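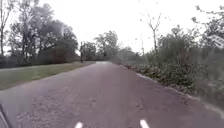
Sultthorpe Landscape Workshop - Paths and Verges Group

2019-02-13
Notebook: Horetwood path, long straight and bend
On site: Hafþór, Tanner, Audrey-Anne. Written up by Hafþór.

Walked the path from the straight to the bend and back again. Main job was to settle where the surface changes and what we do with the two edges before Ghislain prices the work. Second job was the shrub bank, which has been on the list since November.

Surface, straight section. Reddish-gray asphalt with lighter flecks and some dark staining. Tanner put the straightedge across it every 20 feet and found no dip worth writing down until the third setup, where there is a shallow low spot toward the grass side. He marked it with chalk. The stains do not line up with the low spot, so I don't think they are from standing water. Audrey-Anne scrubbed one with a stiff brush and plain water and it lightened a little. Leaving the rest alone.

Edge on the grass side is good here. The pavement line is straight and the turf meets it level for most of the length. I cut back one section with the half-moon, 132 inches, to see how much the grass had crept over. Came away in a mat, thumb thick, asphalt sound underneath. Put the mat in the barrow and left the cut open so Francine can look at it when she comes out. If she is happy we do the whole side the same way. If she wants it left soft I can press soil back into the cut in a few minutes.

Verge. Short, dull green, a bit yellow in patches. Widest at the near end and it can take the mower without trouble. Audrey-Anne pushed a screwdriver in at several places and the yellow patches were harder going than the rest. Compaction, probably, from people stepping off the path to pass each other. She would like to fork them and leave the seed until later. Agreed.

The dark bushes under the trees are low and don't reach the mown grass anywhere we walked. No work needed on that row this season. Tanner thinks they could come down by a hand's width. I would leave them, they hide the bare ground under the crowns and once they are cut hard they take a long time to fill in.

Bend section. Surface is a plainer gray from here, a little mottled, matte. Straightedge readings were better than on the straight, and the width is enough for two people and a stroller going opposite ways. There is one join we could feel with a boot but not see until we wetted it. Chalked that as well.

The other side is where the work is. The shrubs and the soil come right down to the pavement and there is no clean line to cut to. We scraped back with the flat shovel in one place to find the true edge and it was farther under than I expected. Loose soil had washed over it and the roots were holding it in place. Pulling the roots without a plan will bring more of the bank down, so we stopped.

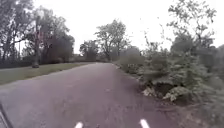 Approach to the bend. Verge and hedge to the left, rough bank to the right.

Options for the bank, as talked over at the truck:

1. Scrape to the true edge by hand, cut shrubs back a foot from it, nothing else. Cheapest. Will need doing again.
2. Same, plus a low timber board pegged along the toe. Tanner's preference.
3. Same as 1, plus low planting in the bare soil to hold it. Audrey-Anne's preference, and mine if Francine can find the plants.

Ghislain has a ceiling of 1000 dollars for materials over the whole job. 1 and 3 fit inside that. 2 depends on what the Campbell yard wants for boards - he is calling them.

Trees. The thick trunk on the lawn before the bend flares at the base and the mower should not be taken up to it. Audrey-Anne wants a mulch ring there and I have no objection, so long as it is kept off the bark. The reddish-brown one next to it she looked up at for a while and could not name. She is taking a leaf back to the book.

Tools: the half-moon wants sharpening. The Jerkava shovel has a loose handle again, taped for now, do not lend it out. Chalk nearly gone.

To do
- Francine to see the open cut and say yes or no
- Tanner to recheck the low spot after rain
- Ghislain, board price
- Audrey-Anne, fork the yellow patches, order mulch
- me, draw up the bank with the edge where we found it, and find out who has the long tape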